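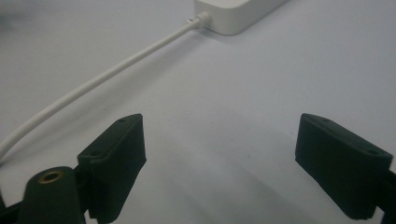
Getting your first good cable recordings with the Plollow pair

I've had the Plollow hand-held grippers from Noltari on loan since August, and people keep asking me how to get from the box to a folder of recordings a robot can learn from. So this is half a how-to and half a review. I'm using a power strip and its cord as the practice job, mostly because I had one lying around and cords are a real pain for robots.

The pair costs $2767, with a year of Fiston (their recording software) thrown in. Not pocket change! But you do get both hands, the marker plates and the cables, and I didn't have to buy anything else to get going.

What you need

The two grippers
A computer with Fiston installed
A table you can walk up to from the front
A light, plain board or tabletop
A power strip, unplugged (please)

Step 1. Clear the table

Take everything off that isn't part of the job. The grippers are very dark, so on a pale surface you can check the jaws at a glance when you play a recording back. A white cord on a white board is harder to pick out, and I'd start with a darker cord if you have one. I didn't, and I got stubborn about it.

Step 2. Mount the plates

The triangular plates with the dots go on top, one per gripper. Push until they click, then give each one a wiggle. My left one was loose the first evening and I lost a whole batch to it - my own fault, the leaflet does mention it in tiny print.

Step 3. Calibrate

Open Fiston, pick "two hands," and open and close each gripper all the way when it asks. Then hold both still over the table until the bar fills up. If you've changed anything on the table, go back and do this step again. I skipped it once and the left and right hands came out swapped over by a good bit in playback, like I'd been juggling.

Step 4. Rehearse without recording

Start with both jaws open, one gripper on each side of the cord, facing each other. Close the left one first, then bring in the right. Do it slowly. Slower than that! Keep the cables from the grippers hanging away from the job, and try not to reach across yourself. Twenty practice runs was about what it took before my hands stopped arguing with each other.

Step 5. Record

Pinch, move, let go, back to the start. One move per recording. Fiston beeps at both ends, and you can throw out a bad one by squeezing the right gripper twice. I love that feature (my wrists love it a bit less after an hour).

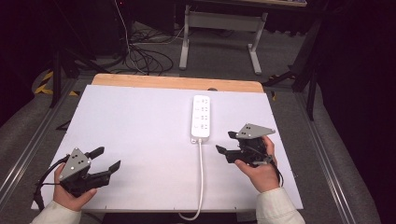 Kallio wrote in after my first post to say that the grippers felt front-heavy by the end of a long session, and that the loan set had gone back to Noltari for that reason alone. Would a lighter version be worth waiting for?

Well, I feel it too, mostly in the thumbs. I take a break every 20 recordings and that's been enough for me, but if you have sore hands already, ask for a loan set before you pay for one.

Step 6. Sort and upload

Watch everything back at double speed and bin whatever makes you wince. The basic Fiston plan stores 1000 recordings and the next one up stores 2000. I'm at over half of the basic plan with just this one cord, so if you've got several jobs in mind I'd go for the bigger plan from the start. Name your folders by job and by table, then hit Send and go make some coffee, the upload is slow.

Next up I'm trying plugs.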